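Folding towels: settling on one method

Posted in July, filed under Household

I have changed the way I fold towels twice since moving in. The first change was driven by shelf depth, the second by laziness. Both are written up below so that I stop re-deriving the dimensions every time I replace a set.

The closet first. It is a Milelier unit, the narrow one, bought flat and assembled in an afternoon. The shelves are adjustable on pins, and I have moved them exactly once. Usable depth is less than the printed depth because the door hinges intrude on the left. If you own the same unit, measure from the inside face of the door when it is shut. The back panel bows a little, and I have stopped caring.

The towels come from two places. The older ones are Finatel, thin by current standards, and they dry fast. The newer ones are from Giletti and are a good deal thicker. Mixed stacks lean toward whichever side the folded edges are on. If the edges are alternated the stack stays level but looks untidy, and pulling one out drags its neighbor along. I keep the two makes in separate stacks now.

Method one was the standard fold: in half lengthwise, in half again, then in thirds. This gives a compact block with one clean edge. With the Finatel towels it works. With the Giletti towels the final third springs back, and the block is too tall to get more than a few on a shelf.

Method two was rolling. Rolls look good in a photograph of a hotel. In a closet with no side rails they migrate, and the bottom row flattens into ovals under load. I used this for one winter.

Method three is the current one. Lay the towel flat with the label side up. Fold one long edge to just past the center line, then fold the other over it, so that the overlap sits in the middle. Bring the short ends to the center. Fold once more. Before the last fold, run a flat hand from the center outward to push the air out. With thick pile this matters more than anything else on the list. A plush towel that has been pressed takes up noticeably less height, and it holds the shape once there is weight on top.

The surface makes a difference too. I used to fold on the bed, which gives under your hands, so you never get a flat press. A hard table at waist height is better. Leave clearance on all sides so the long edges don't hang over and pull the fold out of square. Smooth tops let the cloth slide, and some people put a mat down. I don't bother, I hold the near corner with my hip.

Pressing is done with the whole palm, fingers spread, thumb across the middle. Fingertips alone leave dents in the pile and don't move much air.
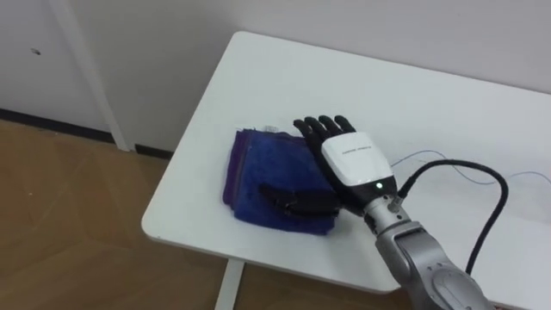

The press takes 2 seconds on a thin towel and 10 on a thick one. Longer has no effect that I could measure with a ruler. Don't lean on it with an elbow, as the layers shift and the folded edge comes out at an angle.

Stack height: 7 is the limit for the Giletti towels on my shelf spacing. The Finatel stack could go higher, but I don't own enough of them to find out. Folded edge faces the door in both cases, so that one towel can be gripped and lifted without opening the layer beneath.

A note on softener, as it came up in the comments on the last post. I left it out for both makes and the folds hold better. The pile is slightly rougher to the touch. I don't mind that in a bath towel, though I might in a hand towel.

Hand towels get the same fold minus the last step. Washcloths go in a basket unfolded. The basket is from Hoàng, near the station, and it fits the bottom shelf with a finger's width to spare on each side.

Remaining problem: the bath mat. It has a rubber backing, will not fold to any useful size, and currently lives over the edge of the tub. Next month I intend to try it vertically, between the closet and the wall, if the gap turns out to be wide enough once the baseboard is accounted for.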